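Is the 3000-episode result for the tea task worth believing?

Kwesi Dankwa
Trying to make sense of the Zetar write-up on two-handed drink making. They trained on 3000 teleoperated episodes, then added 169 "recovery" episodes, and say the second batch did most of the work. I don't buy it. The base set is nearly all glass handling under the spout, and those grasps look easy to me.

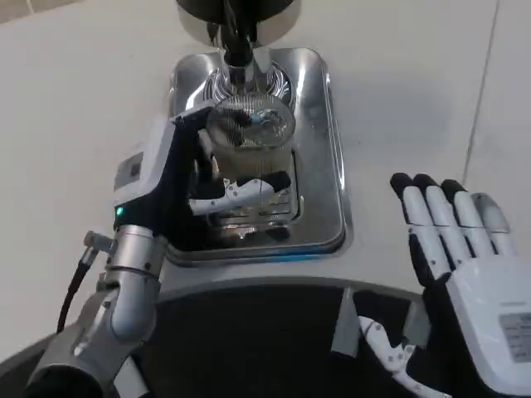 Hjørdis Bakke wrote to me that easy grasps are exactly why the small batch matters, as the policy never sees a bad one otherwise. Fine, but then where is the run with 169 more ordinary episodes? Has anyone found it?

Teguh Liew
It isn't in there. I read the appendix twice. They drop to 2261 episodes after filtering and never say what got filtered. With 24 test trials per condition you could get that gap by luck. The strainer part is the only bit I'd call hard, and it gets one paragraph. 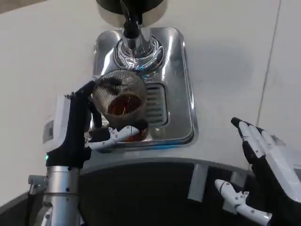
Left hand with the mesh strainer over the drip tray, right hand open.

I'd want failures split by object before I believed any of it.

Tatu Magesa
we tried the same recipe at Hallulmont in June, different hands. helped a bit. turn down the learning rate on the second stage or it forgets the first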